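Return to practice after a lapse: do bank hours from another register count?
Gullville Health Staff Forum > Registration and Training

Posted by ward_nine_nights

I trained as a general nurse and worked eight years on a medical ward, then let my registration lapse when I moved into a non-clinical post. I now want to go back on the register and have a conditional offer from the Pustmont site, subject to my registration being live by September.

The form asks for total practice hours in the qualifying period. I have 471 hours which nobody disputes, from bank shifts worked before the lapse. I also have a block of hours worked abroad while on the register there. The agency was Gasine and they have sent me a statement of shifts, but it gives start and finish times only and doesn't separate out unpaid breaks. It also has no grade on it.

Three things I can't find in the guidance notes:

1. Do the overseas hours go in the same box or on the continuation sheet?
2. Does the statement need a grade and a description of duties, or is a list of shifts enough?
3. If the overseas hours are thrown out, do I have to do the full return to practice course or is there a shorter route?

I have rung twice and been told to read the notes. The notes refer to an annex which is not in the pack.

Posted by daneshvar_lib

Taking these in your order.

Overseas hours go on the continuation sheet. The box on the main form is for hours worked under the home register only. If you put a combined total in the box, the form comes back, and it goes to the bottom of the pile when you resend it. Mine did. Put 471 in the box, write "see continuation sheet" beside it, and enter each overseas post on its own line with the registration number you held at the time.

A list of shifts is not enough. The assessor needs to see that the work relied on your nursing registration, and start and finish times don't show that. Ask Gasine for a letter on headed paper with the post title, grade, type of ward, and one paragraph on duties. It has to be signed by someone with a job title. Payroll will often sign only for dates and pay, so ask for the clinical lead or whoever holds the staff file.

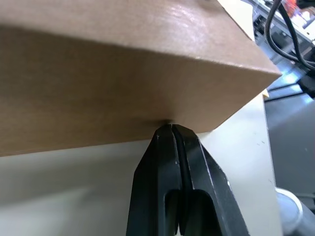
On breaks, deduct them yourself and say that you have. I used the break length in my contract, took it off every shift, and attached the contract page. A lower figure with the working shown is easier to accept than a higher one without it. If the contract has gone missing, ask for the break policy to be quoted in the same letter.

The annex is a separate download and is listed under forms, not guidance. It covers acceptable evidence and runs to four pages. Read the second page before you write to Gasine, as it gives the wording they like to see for the duties paragraph.

I did my return to practice through the Daneshvar programme, so for your third point I can only speak for that one. There was no short route as such. The number of supervised hours was set at interview and depended on the length of the gap and what could be evidenced. People on my intake had different totals. The taught part was the same for everyone.

Posted by pm_tango

just do the course, by the time you have chased the agency you could have finished it. cost me 2,000 and my trust paid it back after I started. no idea about the form sorry

Posted by ward_nine_nights

Thank you both. Found the annex. Gasine have agreed to a letter but want 15 working days. Should I send the form now with the letter to follow, or hold it?

Posted by daneshvar_lib

Hold it. Evidence sent separately has to be matched to the application by hand, and the form counts as incomplete until that is done. Tell Pustmont in writing that you are waiting on a verification letter and give them the date you expect it. Most recruitment teams will move a start date for that if they hear early enough.

Also check that your health and character declaration will still be in date when you post it. It is signed separately and has its own expiry, printed in small type at the foot of the sheet.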